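발표 메모 - 동네 도서관 야간개관, 왜 하다가 말게 되나
2018년 1월 3일 버전. 어제 것 버리고 이걸로 볼 것

시작 전
- 물. 마이크 확인. 슬라이드 넘기는 버튼 뻑뻑함, 두번 눌러야 넘어갈 때 있음
- 인사 짧게. 소속 소개 길게 하지 말기 (지난번에 여기서 시간 다 씀)
- 질문은 뒤에 몰아서 받는다고 먼저 말해두기

1. 도입
밤 아홉시에 도서관 가본 분 손. 아마 몇 명 안 들 것. 안 들어도 당황하지 말고 그냥 넘어가기.
내 얘기부터. 대학 때 Lomoswood 분관 앞에 살았음. 여섯시면 문 닫음. 퇴근하고 오는 사람은 평생 못 쓰는 도서관. 반납함만 씀. 그때는 원래 도서관은 그런 줄 알았음.
그러다 Rirkitden으로 이사. 거기는 밤 열시까지 열었음. 처음 갔을 때 놀란 것 - 사람이 많아서가 아니라 사람 종류가 달라서. 낮에는 어르신, 아이 데리고 온 분들. 밤에는 작업복 입은 사람, 교복, 장 본 봉투 들고 온 사람.
여기서 한 박자 쉬고 다음.

2. 야간개관 시작하는 건 쉽다
진짜 쉬움. 예산 따고 현수막 걸고 사진 찍고. 첫달은 다들 옴.
Rirkitden 첫해 7월, 하루 저녁 이용자 300명 가까이 나온 날도 있었음. 더워서 온 거라고 하는 사람들 있었는데 더워서 오면 안되나? (웃음 나오면 기다리기, 안 나오면 바로 감)
문제는 겨울. 밤 여덟시 이후에 81명. 이 숫자 슬라이드에 크게 들어감. 그날 회의에서 "81명 때문에 난방을 하느냐"는 말이 나옴. 실제로 들은 말임. 톤 낮춰서 얘기하기, 비꼬는 것처럼 들리면 안됨. 그 말 한 분도 예산 보는 입장에서는 할 수 있는 말.

3. 숫자를 어떻게 세느냐
이 부분이 오늘 핵심. 시간 모자라면 4번을 줄이고 여기는 줄이지 말기.
- 대출 권수로만 세면 밤은 무조건 짐. 밤에 오는 사람은 빌리러 오는게 아니라 앉으러 옴
- 출입 게이트 숫자도 문제. 담배 피우러 나갔다 오면 두번 셈. 화장실이 게이트 밖에 있는 분관은 더 심함
- 체류시간. 이걸 재자고 하면 다들 어떻게 재냐고 함. 좌석 예약 프로그램 쓰면 됨. 우리는 Dinu 썼음. 화면은 구린데 기록은 잘 남음. 퇴실 안 누르고 가는 사람 때문에 보정은 해야 함
- 체류시간으로 다시 뽑으니까 저녁 자리 하나가 낮 자리보다 오래 쓰임. 표 보여주고 설명 길게 하지 말것. 표가 복잡해서 읽기 시작하면 끝이 없음
설문은 약 600장 걷었음. 종이로. 온라인으로 하자는 의견 있었지만 밤 이용자들이 링크를 안 누름. 종이는 나가면서 써줌. 대신 글씨 읽는데 오래 걸렸음. "콘센트" 라는 말이 제일 많이 나왔고 그 다음이 "버스". 책 얘기는 한참 밑.

4. 버스 얘기
막차 시간이랑 폐관 시간이 안 맞음. 폐관 열시, 분관 앞 막차 아홉시 오십분. 그러니까 사실상 아홉시 반 폐관임. 개관시간 연장했다고 보도자료는 나갔는데 차 없는 사람한테는 연장이 아님.
교통과에 공문 보냄. 답 안 옴. 또 보냄. 세번째에 전화 옴. 결과는 막차를 늦춘게 아니고 정류장 하나를 옮겨줬음. 그래도 걸어서 4분이 줄었고 이용자들이 바로 알아챘음.
이 대목 자꾸 길어짐. 짧게!!

5. 사람
야간 근무 인력. 제일 무거운 얘기라 여기 둠.
밤에 혼자 두면 안됨. 두명이 원칙. 근데 예산서에는 한명으로 올라가 있는 경우가 많음. 나머지 한명은 낮 근무자가 남는 식. 이렇게 하면 반년 감. 내가 본 곳은 다 그랬음.
야간 전담을 뽑으면 또 다른 문제. 낮 사람들과 얼굴을 못 봄. 인수인계 노트만 두꺼워짐. 해결은 아직 모름. 우리는 겹치는 시간을 한시간 뒀는데 그 한시간도 자꾸 깎으려고 해서 매년 싸움.
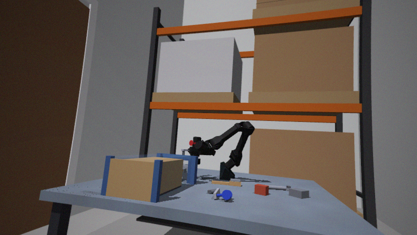
수당 얘기 나오면 규정 번호까지 들어가지 말기. 지역마다 달라서 틀린 말 하게 됨. "각 지역 기준 확인하시라"로 끝.
민원은 생각보다 적음. 술 드신 분 가끔. 대부분은 조용히 자다가 가심. 자는 걸 깨워야 하나 말아야 하나로 직원 회의를 길게 했음. 결론은 코 골면 깨운다.

6. 조명이랑 난방
층을 나눠서 닫기. 저녁 여덟시 이후에는 1층만. 서가 못 쓴다고 불만 있을 줄 알았는데 신청서 쓰면 꺼내다 주는 걸로 충분했음. 하루에 9건 넘은 적이 드뭄.
조명은 Trinex에서 구역별로 끄는 걸로 바꿈. 견적 얘기 물어보면 끝나고 따로 하자고 하기. 스위치 위치를 안내데스크 안쪽에 둔게 제일 잘한 일. 예전에는 지하까지 내려가서 껐음 (이거 말하면 다들 끄덕임)
난방은 아직 숙제. 층별로 안 나뉘는 건물은 방법이 없음. 전기난로 금지인데 다들 발밑에 두고 있음... 이 말은 상황 봐서 빼기

7. 마무리 쪽
부탁 두가지만.
하나, 첫해 숫자로 자르지 말아달라. 겨울 한번 보고 끝내면 안되고 최소 두번은 봐야 함.
둘, 폐관시간 정하기 전에 버스 시간표부터 펴놓고 하기.
예전 원고에 있던 외국 사례는 뺐음. 물어보면 자료 메일로 보내준다고.

예상 질문
- 무인으로 하면 안되나? → 된다는 곳도 있음. 우리는 안해봤음. 안해본 건 안해봤다고 하기
- 주말 야간은? → 토요일은 해봤고 별로였음. 일요일은 안함
- 청소년 귀가시간? → 학교랑 얘기해서 보호자 연락처 받아둠. 길게 물으면 양식 공유
- 카페 넣으면 어떠냐 → 꼭 나옴. 냄새, 쓰레기, 임대 절차. 짧게 대답하고 다음 분

끝나고 USB 챙길것. 설문지 원본 상자는 로비에 두고 왔으니 나갈때 가져가기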